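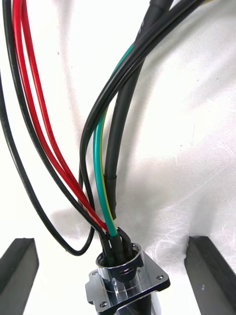 Steinar Ravn asks why the March notice gives the tow cable as 800 meters when the ship fit drawings show a longer drum. The drum on the drawings is the standard Stornwood item and can hold more cable than the decoy uses. The Kurneo is delivered with 800 meters and is cleared for that length only.

Kurneo Towed Decoy: Frequently Asked Questions
Last revised 16/11/2018

What is the Kurneo?

A towed acoustic decoy for surface ships. It is streamed astern and puts out noise intended to draw a homing torpedo away from the hull. It carries no warhead and does not damage the torpedo.

Which ships will get it?

The Sullari-class patrol frigates and the support ship Lu. Older patrol boats are not in the program. Their sterns can't take the winch load without new framing, and the work was not funded.

How many are on order?

32 tow bodies. The order includes spares held ashore. Winches and control cabinets are under a separate contract and are not part of that number.

How much does the system weigh?

2,502 kilograms installed. This covers the winch, drum, cable, one tow body, and the below-deck cabinet. It does not cover changes to the ship's structure, which differ from hull to hull and are listed in each ship's fit package.

Does it detect torpedoes?

No. Detection is done by the ship's sonar. The decoy receives an alert over the ship's data network and changes mode, either by itself or when the operator confirms, depending on the setting. A ship without a working sonar can still stream the decoy, but only in continuous mode.

Is there a speed limit when towing?

Yes. The limit is in the restricted part of the operator manual and can't be given on this page. Turn limits are in the same section. Streaming and recovery have their own lower limits -- crews should not assume that the towing limit applies to all three.
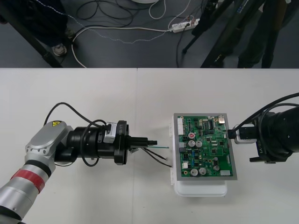 Robot arms on either side of a green printed circuit board.

Can the decoy be used in shallow water?

With care. The tow body sinks as the ship slows, and the minimum safe depth depends on speed and cable out. The table in the operator manual applies to the current tow body. The table issued with the trials units should be destroyed.

What changed after the sea trials?

The tail fins were made stiffer and the recovery cradle was widened. Vilhjálmur Vigfúsdóttir's trials report also asked for a second cable cutter at the stern. That request was accepted for new winches. Winches already delivered will be changed at their next yard period.

What happens if the cable is cut?

The tow body sinks. It has no float. A locator pinger starts on contact with seawater once cable power is lost, and recovery is attempted only where depth and traffic allow.

Can crews repair the tow body on board?

Crews may replace the fins, the nose cover, and the tow point pin. All other faults go to the shore depot. Opening the pressure housing breaks the seal record, and the unit must then be pressure tested before it is streamed again.

Does the noise harm marine life?

Peacetime use is limited to approved ranges and a slow ramp-up is required before full output. Baldur Mikkelsen keeps the list of approved ranges. It is sent to ships with the quarterly training notice.

Will the system be exported?

No export license has been applied for. Questions from foreign navies go through the program office and not through Stornwood.

Which form is used to report a fault?

Form 916. Give the tow body serial number, the cable out at the time, and the mode selected -- reports without the mode are returned. Grímur Thorlacius handles reports for the Sullari class, and Siobhán McGrath handles those for Lu.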